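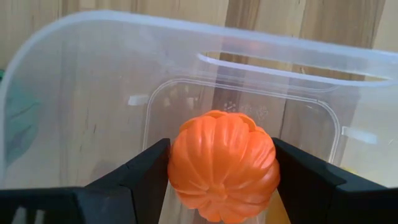
Orange, round and ribbed: the look every fruit snack seems to want.

POTINE ASKS NINIS TO SHOW ITS WORKINGS ON "WHOLE FRUIT" CLAIM

Danel, 2022-08-20

Shoppers' group Potine has written to the snack maker Ninis asking what, exactly, is meant by "the goodness of whole fruit" on the front of its new Fakir mandarin bites. The letter went out this week. A reply has been asked for before the bites reach more shops in September.

Fakir bites are sold in 90 g bags at 119 pence. The front of the bag promises "whole fruit goodness in every piece" and, in smaller letters, "nothing you wouldn't find in your own kitchen". The list on the back starts with apple juice from concentrate, followed by sugar and rice starch. Mandarin comes fifth, as a powder, at 2 per cent.

Potine has no quarrel with sweets. Plenty of its members like the bites, and one tasting session in Danel finished every bag on the table. The group does object to a sweet being stocked beside the dried fruit, priced like dried fruit and described as though somebody had picked it off a tree.

Ninis says on its website that the bites were "inspired by" the mandarin. Potine would like to know how far inspiration stretches. A bag could be inspired by a great many things, and a parent choosing something for a lunchbox in a hurry is unlikely to read the phrase as a warning.

The company also says that "500 families can't be wrong". Potine has asked who these families were, what they were given to eat and what question was put to them. If they were asked whether their children enjoyed the bites, the answer tells us very little about fruit. If they were asked something else, Ninis should be glad to publish it. The website gives no date for the survey and does not say who carried it out.

A separate claim, that the bites "support busy little bodies", appears on the shelf card but not on the bag. Potine has asked why. It has also asked whether the wording will stay on the cards for the September deliveries, and whether shops were told anything about where the product should be placed.

The group is asking Ninis to do the following:

Print the amount of mandarin on the front of the bag, in letters the same size as the word "mandarin".

Publish the family survey in full, including the questions.

Drop "whole fruit" from a product that contains none.

Ninis replied to an earlier letter, sent in spring, with a voucher for two free bags and a leaflet about its new recyclable box. Neither answered the question. The voucher has been sent back.

Potine will put any full reply on its website without changes. Shoppers who have bought Fakir bites and kept the bag or the shelf card are welcome to send in a copy, particularly if the wording differs from that given in this release.

Notes to editors

Potine is a members' group based in Danel. It takes no money from food makers or shops.

Copies of both letters to Ninis are available from the Potine press desk on request.

Ends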